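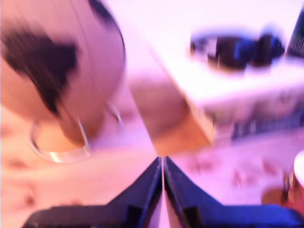
Notebook, Aug 30, 2023 - seed lab bench, Prevlow store

Germination, second count

Right, second count on the winter wheat today, and I'm a lot happier than I was on Friday! The Cindent lot came up at 90 per cent normal seedlings, which is good enough for me to tell the growers they can keep to their usual seed rate. First count had it looking sluggish and I'd half written the gloomy email already (deleted now, thank goodness).

The Bruner lot is a different story. Plenty of abnormals, short stubby roots, a few with the shoot curled round inside the coat like it couldn't find the way out. I think that's combine damage, drum set too fast on a dry afternoon, but Ruoxi Liao reckons it could be heat from the drier and she's been right about this sort of thing before. We've agreed to put a fresh set down on damp paper, same tray, same shelf, and do a tetrazolium on the leftovers so we aren't arguing about it all week.

Note to whoever does the watering: the paper wants to be damp, and if you tip the tray and water runs, it's too much. Two of the Bruner rolls had gone slimy at one end and I've left them out of the count. They're in the bin, please don't fish them out again.

Moisture meter

The old meter is reading high. I ran the same barley through it and through the oven method and the meter said 14 where the oven came out a good bit under. It's not a disaster - it errs on the side of drying things that don't need drying - but it costs the members gas and they do notice. I've taped a note on the lid. Ruoxi wants to send it away for calibration before maize starts coming in, and I said fine as long as we get the spare back from the Pap depot first, otherwise we'll be standing at the weighbridge chewing grain like it's the old days.

Also the grinder for the oven samples needs a new blade. It's sort of bruising the kernels instead of cutting them. I've been putting everything through twice, which takes ages and warms the sample up, so treat this week's oven figures as a touch on the low side (and yes, I know that means the gap with the meter may be smaller than I've made it sound above. I'll redo it once the blade's in).

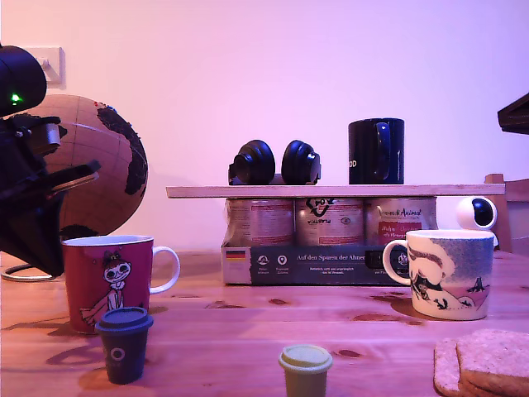 Store samples

Pulled probes from bays 11 and 32 after lunch. Bay 11 smells lovely, cool all the way down, no insects in the sieve. Bay 32 had a warm patch near the back wall, a metre or so in, and one grain weevil. One's enough! Fan is on overnight and I've put two extra traps along that wall.

To do:
- blade for the grinder, ask the office which account it goes on
- ring Pap about the spare meter
- recount the Bruner lot when the new rolls are ready
- probe bay 32 again tomorrow morning, before the lorries, same spots
- label the retained samples properly, we have to keep them until December and half of them only say "wheat" in my handwriting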